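Setting Up a Self-Serve Cold Drink Counter

June 29, 2021
By the Dretance Counter Notes desk

A self-serve counter fails in predictable places: the ice runs low, the line backs up at the lids, and the cups end up stored where no one can reach them. The procedure below covers a single counter serving up to 300 cold drinks a day. It assumes that the plumbing and power are already in.

1. Measure the run

Measure the wall, then subtract the width of the dispenser and its drip tray. What is left is the working length. A counter 630 mm deep gives enough room for cup holders at the back and a clear strip in front. Shallower counters work, but the holders then have to go on the wall.

Mark the positions with painter's tape before drilling anything. Leave the tape up for one full service if the counter is already in use.

2. Fix the order of stations

Customers should move in one direction only. The usual order is cups, ice, drink, lids, straws. Napkins go last, past the straws, or on a separate shelf. If the door is on the right, run the order from right to left.

Do not place sweeteners between the drink and the lids. People stop there to stir, and the line stops with them. A separate ledge on the opposite wall is better.

3. Mount the holders

Open-sided holders are easier to check than tubes. Our test counter used the Tiverus slotted type, fixed with two screws each into a backing board. Screws into bare drywall will work loose within weeks.

Set the holders far enough apart that a hand can get between two full stacks. Check this with stock loaded. Then wipe the counter and sort the lids by size before loading them.

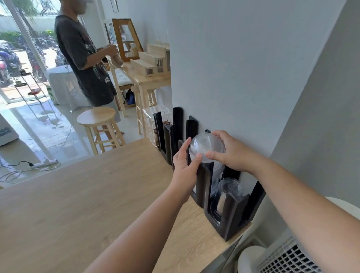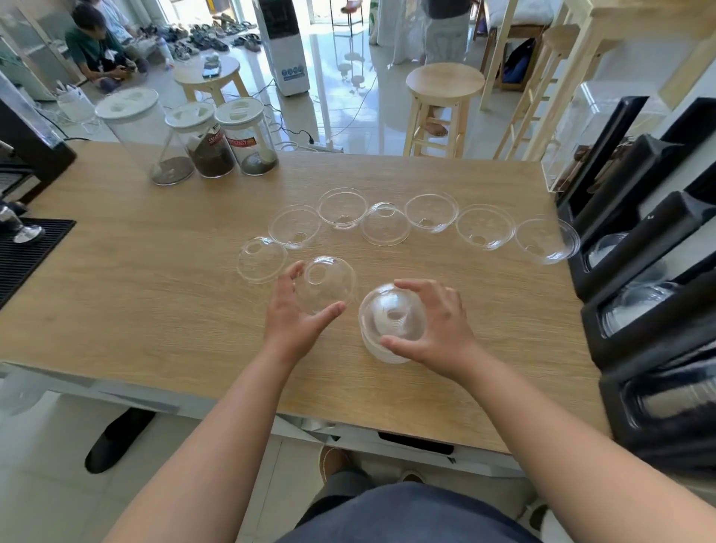
Clear plastic on a light wood counter.

How many lids should be put out at one time?

Put out enough for one hour of service, plus one unopened sleeve within reach. For most small counters that means 4 sleeves a day, opened as needed. Lids left out longer collect dust.

4. Match cups and lids

Cups from different suppliers may share a nominal size and still differ at the rim. Order one sleeve of each and test 22 pairs before buying a case. Press the lid on, fill the cup with water, tilt it over a sink, and look for drips at the seam. Reject the pairing if more than one leaks.

Write the lid code on the shelf label next to the cup code. If the supplier changes either one, repeat the test.

5. Set the ice

The bin should be refilled before it is half empty – later than that, the scoop starts to hit the bottom and customers dig. Keep the scoop in a holder outside the bin. We use the Umo side-mount holder, but any that drains will do.

Empty and sanitize the bin on the schedule in its manual. Warm months call for closer attention, and in July we doubled the number of checks.

6. Label the stations

Use one word per label where possible: Cups, Ice, Lids, Straws. Put the labels at eye level, above the holders. Labels on the counter edge are hidden as soon as a line forms.

7. Restock

Load from the bottom of the stack if the holder allows it. Otherwise, remove the old stock, load the new, and put the old back on top. Wash hands first and handle cups by the base. The Chiu checklist has a column for each station and fits on one sheet taped inside the cabinet door.

Last updated: July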